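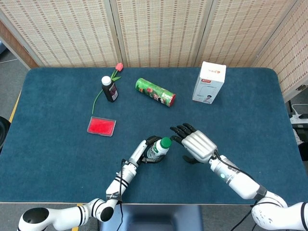

Artificial tulip, small brown bottle and red tray on a blue table.

Silk and Artificial Flowers: Frequently Asked Questions

We use cookies to remember your basket and to see which pages are read. Accept / Manage settings

Do you sell single stems?
Yes. Every stem in the Grastside range can be bought singly or in bunches of 12. Bunches are all one colour. If you want a mix, add single stems to your basket and leave a note at checkout.

How do I get the creases out?
Stems are packed flat and the petals may look squashed when you open the box. Hold the flower head over a steaming kettle for a few seconds, keep your fingers clear, and ease the petals back into shape. Leave it upright to cool. Do not steam the Pumatetti range, as the foam petals will shrink.

Can I cut the stems?
Most stems have a wire core. Use wire cutters, not scissors or garden secateurs. You can also bend the last few centimetres back on themselves if you may want the full length later.

How do I clean them?
Dust once a month with a soft paintbrush or a hairdryer on its cool setting. For marks, use a damp cloth and a drop of washing-up liquid. Test a leaf first. Dark reds and purples can lose colour when wet.

Can they go outside?
Only stems marked "outdoor" on the product page. The others will fade in strong sun, usually within one summer. Outdoor stems should still come in from November if your garden is exposed to wind.

Can I put them in water?
You can, but the wire may rust and the water will go cloudy. Dry sand or gravel in the vase holds the stems better.

Are they safe near candles?
No. Keep all artificial flowers well away from open flames.

Do you supply vases?
We stock glass and pottery vases by Jurić and plain metal buckets by Detance. Vases are sent in a separate box and may arrive on a different day.

Do you take large orders?
Yes, up to 2000 stems without notice. Above that, please ask before ordering so we can check stock. Quote form 3666 if you are ordering for a school or a care home, and we will send an invoice instead of taking card payment.

What if something arrives damaged?
Email us within a week with your order number and a photo. Keep the packaging until you hear back. We replace broken stems but do not refund postage on part orders.

Can I return stems I have cut or bent?
Bent stems, yes, if they can be straightened. Cut stems, no.

Page last updated 22 September 2022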